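Last touched: a Tuesday, late. Ask if something's missing, I'll add it when I can.

# FAQ — The Dağdelen Letters (celebrity interview newsletter)

Same questions keep coming in so they're going here. Short answers mostly.

## The basics

**What is this thing?**

A newsletter about famous people and their marriages, breakups, second careers, houses they sold. Interviews when we get them, roundups when we don't. Comes out twice a week. Run by two of us — Mirjam Verbruggen (me, writing this between calls) and Setsuko Morikawa, who edits and does the TV pages.

**Why "Dağdelen"?**

The street I lived on when it started. No celebrity connection, sorry. People ask if it's an actress.

**How many readers?**

1,991 on the free list at last look. I was hoping to say 2,000 by now. Tell a friend.

**Is it free?**

The Friday-ish roundup is free. The long interviews are for paid readers for the first month, then they open up to everybody. Paid readers also get the archive and can comment.
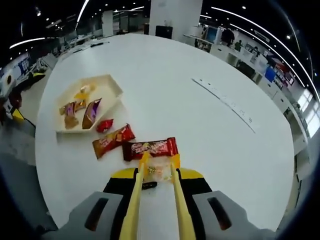
Comments are moderated by hand, so if yours doesn't show up right away, give it a day. Longer if there's an awards show on. Please don't post the same thing four times.

**How do I pay?**

Through Govico, there's a button at the bottom of every issue. Card only for now. Your receipt comes from them, not us, so check spam if it's missing.

**How do I cancel?**

Same place. Log in to Govico, subscriptions, cancel. You keep access until the paid period runs out. I can't cancel it for you from my end — I've tried, the option just isn't there on my screen.

**I changed my email and now nothing arrives.**

Write from the new address and tell me the old one. I'll move you over. Takes a minute once I see it, seeing it is the slow part.

## What we cover

**Do you run rumors?**

No. If a couple hasn't confirmed it, or a rep hasn't, or it isn't in a court filing, we wait. Means we're often a day behind the big sites. Fine with that.

**What about kids of celebrities?**

Not unless they're adults working in the business themselves. Names and ages of little ones get left out, even when the parents have posted them. Setsuko's rule and a good one.

**Why so much about age-gap marriages?**

Because you all click on them! The one we did in September got more replies than anything else this year. We try to let the couple talk and keep our own opinons out of it. Some of you think we're too soft. Noted.

**Do celebrities get to approve the interviews?**

They can check their own quotes for factual mistakes — dates, names of shows, which husband. They don't see the headline or the rest of the piece. A few publicists have pulled out over that. We've lost a couple of good ones, it hurts, we move on.

**Do you pay for interviews?**

Never have. We'll cover a coffee.
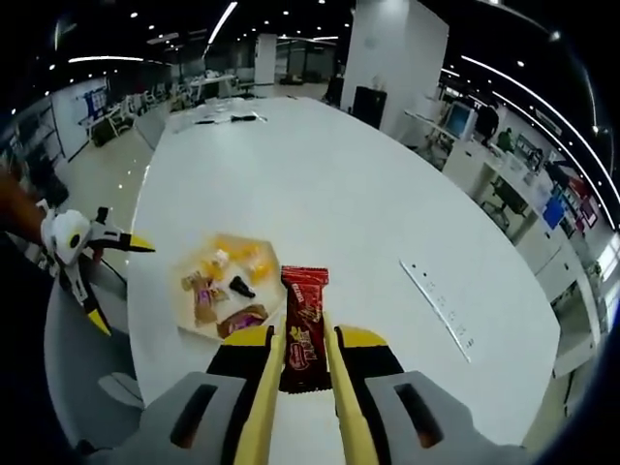 **How long is a typical interview with a star?**

Twelve minutes if it's a press day for a movie, an hour if they're promoting a memoir and like to talk. The memoir people are nearly always better. On press days you get the same answers as everybody else in the hallway, so we usually fold those into the roundup instead of running them alone.

**Can I suggest someone?**

Please do. Best suggestions are people who used to be on TV every week and aren't now. Soap actors, game show hosts, backup singers, stunt people. They pick up the phone. Current A-list, much harder, don't get your hopes up.

**Can you pass my letter to an actor?**

Can't. We don't forward mail, gifts, scripts or photos for signing. Try their agency, the address is normally public.

## Writing for us

**Do you take freelance pieces?**

Yes, a few. Profiles and "where are they now" pieces up to 1,000 words, short news items up to 500. Pitch first, don't send the whole thing. Say who you've talked to and when. If everything in the pitch comes from other sites we'll pass.

**How soon do you answer pitches?**

Within 12 days, usually sooner. If it's been longer than that it got buried — nudge me, I won't be annoyed.

**Do I need my own photos?**

No. We license portraits through Nimico and Setsuko picks them. Don't send anything you found on a fan account, we can't use it and we'll have to ask where it came from.

**Do I keep the rights?**

You do after the first month. Until then please dont repost it anywhere.

## The podcast

**Is the podcast coming back?**

Working on it. We stopped when the old host site shut down, and the old episodes are being moved to Jonska one at a time, by me, in the evenings. The one with the two ex-soap sisters is up already. Start there.

**Will there be transcripts?**

For new episodes, yes. Old ones only if somebody asks for a specific one, they take forever to clean up.

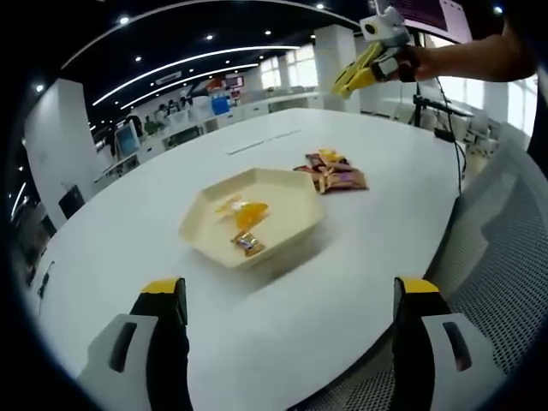 *Snacks on the big table.*

**Can I advertise on it?**

Not right now. Ask again when there are new episodes to advertise on.

**I found a mistake in an issue.**

Hit reply and tell me which issue and which line. Fixes go at the top of the next one, with the right version spelled out. Wrong birth years are the most common, then wrong number of marriages.

**Who do I write to?**

Billing and pitches, Mirjam. Anything about TV listings or photos, Setsuko. Replying to any issue reaches both of us.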